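Karpenko Takes Down Tustdale Spring Classic as Entries Reach 600

TUSTDALE, 17 October 2026 – The Jetside Poker League is thrilled to announce that its Spring Classic will return to the Funum Card Room in Tustdale next March, and this time it's growing to three full days of cards.

Last season's Classic drew 600 entries, the most the league has ever seen, and the waiting list on opening night ran long enough that the floor staff had to open the side lounge for registration.

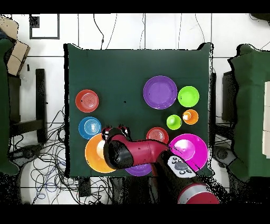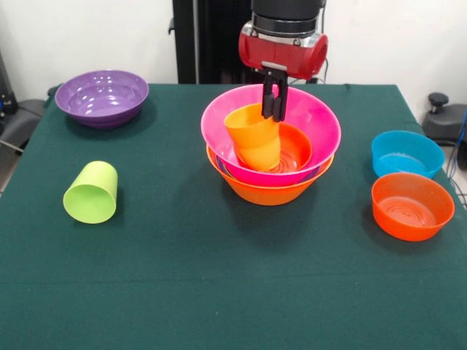
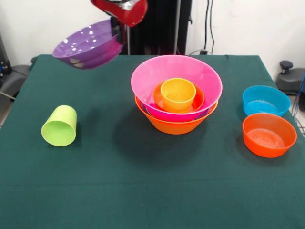 Color on a dark green cloth.

The Main Event opens with two starting flights, and players who bust the first one are welcome to fire again in the second. Everyone who makes it through comes back on the final day, when play continues until there's a winner. The league has also picked a new look for its tables, and regulars who are used to the old gray felt will find a dark green much like the cloth under those plates and bowls. The new chips should stand out well against it, with a purple for the biggest denomination and a bright orange for the smallest. Dealers tried the set at a club night over the summer and asked when they could have it for good.

"We've got players who drive half a day to get here, and they deserve a proper festival when they arrive," said tournament director Catríona Ní Bhriain. "Three days gives us room for deeper stacks, longer levels and a real dinner break. I can't wait to say 'shuffle up and deal' on that first morning!"

Defending champion Zoia Moroz has already confirmed she'll be back. Moroz came into last season's final table as the short stack, doubled twice before the first break and beat Oksana Yatsenko heads-up when her pair of nines held.

"I still have the card protector I used that day, and yes, it's coming with me," Moroz said. "Oksana has told me she wants a rematch. I'd love that, as long as it's at the final table again."

Side events will include a seniors tournament, a pot-limit Omaha night and the Karpenko Cup, the league's popular team event, in which partners swap seats at every level. Randi Fjeld will be at the desk to help first-time players find their table and learn the house rules.

Satellites begin at the Funum Card Room after the New Year. The full schedule, with buy-ins and blind structures, will be posted at the card room and sent to all league members before registration opens.

Media contact: Yevdokiia Vasylenko, Jetside Poker League, Tustdale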